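My old toilet finally cracked at the base in October, and I've spent far too many evenings reading about flush ratings. I ended up with the Lindqvist one-piece from the Tomgate showroom, and after 30 days with it I have opinions!

First, the price. Mine came to $3,746 with delivery and fitting, which made me gulp a little. It took 6 weeks to arrive (they'd quoted four), but the box was in good shape and the glaze didn't have a mark on it.

The flush is great. It's quiet, it's quick, and it clears everything the first time. The seat closes softly and sits 28 cm from my side wall, so there's finally room for my elbows.

Toilets, lids up and all:

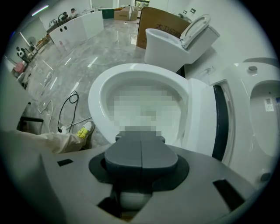
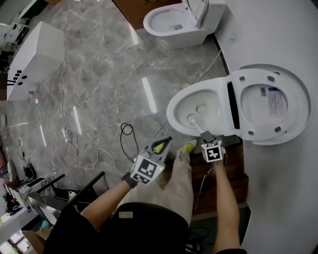
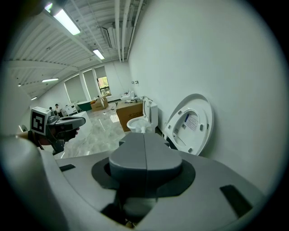
Cleaning is where I'm pickiest, and where the Lindqvist wins me over. There's no deep ledge for grime to hide under, and I can do the bowl in a couple of minutes. A thin white wand with a rounded tip, like the one reaching down toward the drain in the second photo, is the shape I'd go for over a fat bristle brush – it gets right into the bottom where mine starts to get a ring. I use a Dokness one and rinse it in the next flush. The outside is just smooth curves, so a damp cloth does it.

Gripes? The button is stiff, and the seat hinges needed tightening after the first week. I also looked at the Flurach, which is cheaper, but the seat felt flimsy to me and the lid wobbled. I'd buy the Lindqvist again, just maybe in a sale. Four stars from me.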